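Mochila Tedent de 2.ª mão: três meses de uso, e continuo rendida

Comprei a Tedent em segunda mão, numa troca de material de caminhada, e confesso que ia à procura de outra coisa (umas botas, que afinal não me serviam). A mochila estava pendurada num cabide ao fundo, verde-escura, com ar de quem já tinha visto muita chuva, e a Marama Hoani, que organizava a troca, disse-me só: «experimenta com peso lá dentro». Experimentei com quatro garrafas de água e uma manta enrolada. Trouxe-a para casa nesse mesmo dia.

Escrevo isto passados três meses de uso quase diário, porque muitas das opiniões que encontrei por aí foram escritas com a mochila acabada de sair do saco de plástico, e uma mochila nova parece sempre boa.

O que me conquistou primeiro

As costas! Tenho o tronco curto e passei anos a lutar com mochilas cujo cinto me ficava a meio da anca. A Tedent tem o painel regulável em altura, com uma fita de velcro larga que se solta e se volta a prender onde faz falta. Demorei uma tarde inteira a acertar com a posição, a andar pelo corredor de casa com os dicionários da minha irmã às costas, mas depois disso nunca mais lhe mexi. O peso assenta na bacia e os ombros ficam livres para fazer de ombros.

As alças são mais estreitas do que as da minha antiga Stamari, e ao princípio desconfiei. Pensei que me iam cortar na clavícula à primeira subida a sério. Não cortaram. A espuma é firme, daquela que não se desfaz ao apertar com os dedos, e a costura do lado de dentro fica escondida debaixo de uma tira de malha. Uso-a muitas vezes só com uma camisola fina e não tenho marcas.

Os bolsos, ou a minha pequena obsessão

Tem seis, contando com o da tampa. Dois laterais elásticos, um à frente com fecho, dois no cinto e o tal da tampa, que é o melhor de todos: fundo, com um gancho para as chaves e abertura virada para quem a leva. Parece um pormenor, mas quem já teve de pousar a mochila toda no chão molhado para tirar um lenço sabe do que falo.

Os do cinto são pequenos. Cabe lá uma barrinha, um bálsamo para os lábios, moedas para o café. O telemóvel só entra se for dos antigos — o meu não entra — e acabei por o levar no bolso das calças. É a minha maior queixa e mesmo assim não é grande.

Nos laterais meto de um lado a garrafa e do outro o guarda-chuva. Consigo tirar a garrafa a andar, sem ajuda e sem deslocar o ombro, coisa que com a Hijazi da Lama Nimri é impossível (trocámos de mochila durante uma manhã, para comparar, e ela quase não ma devolvia).

Chuva

Apanhei com ela duas molhas valentes. O tecido aguenta bem uma meia hora de chuva miúda, a água faz bolinhas e escorre. Com chuva grossa já passa alguma coisa pelo fecho da frente, e foi assim que fiquei com um caderno ondulado. A capa impermeável vinha em falta na minha, por ser usada, e comprei uma da Pukar que serve na perfeição, com um elástico forte que não salta com o vento. Se comprarem a mochila em segunda mão, perguntem pela capa. O compartimento dela fica no fundo, por fora, e é fácil esquecermo-nos de lá ir espreitar.

Para secar, abro tudo e penduro-a de cabeça para baixo na varanda. Numa noite fica pronta. A malha das costas é a última a secar e convém não a pôr logo ao ombro de manhã, que é uma sensação desagradabilíssima.

Carga

O máximo que lhe pus foi o equipamento para duas noites, com saco-cama, fogareiro e comida a mais (levo sempre comida a mais). Portou-se lindamente. As fitas de compressão laterais puxam a carga para junto das costas e não senti aquele balanço de pêndulo que dá cabo de mim nas descidas. Meio vazia também funciona, o que nem todas conseguem: aperta-se, fica esguia, e levo-a ao mercado sem parecer que vou mudar de casa.

Já agora, lavei-a uma vez, na banheira, com sabão neutro e uma escova de unhas. A cor não desbotou e o velcro do painel ficou como estava. Tirem primeiro a vareta metálica das costas, que sai por uma ranhura em cima.

O que mudava

O apito da fivela do peito é fraquinho, mais decorativo do que outra coisa. As pontas das fitas são compridas demais e batem-me nas pernas, de modo que as enrolei e prendi com elásticos de cabelo. E gostava que o interior fosse claro. É preto, e encontrar umas meias pretas lá dentro ao fim da tarde é um exercício de fé.

O preço

Paguei 80 euros, com uma fivela substituída e um risco na tampa. Para mim valeu cada cêntimo. Nova não sei se a compraria logo, talvez esperasse por dezembro, quando as lojas daqui costumam baixar o material de caminhada. Mas em bom estado, usada, nem pensava duas vezes.

Para quem a recomendo: para quem anda muito a pé, em trilho ou na cidade, e tem as costas difíceis de contentar. Para viagens de avião há opções mais práticas, que abrem como uma mala. Esta abre por cima e por um fecho curto em baixo, e quem gosta de ver tudo de uma vez vai irritar-se.

Grande parte destes três meses foi feita em asfalto, em caminhadas antes do pequeno-almoço, e é um piso que não perdoa uma mochila mal ajustada. O passo é sempre igual, o cinto roça sempre no mesmo sítio. Foi em estrada que percebi que tinha a alça direita um dedo mais comprida do que a esquerda.
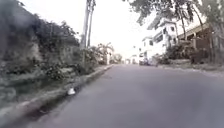
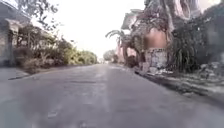
Estrada a direito, com verde ao fundo.

Se alguém tiver a versão maior da Tedent, contem-me nos comentários como são os bolsos do cinto. Se lá couber um telemóvel, temos conversa.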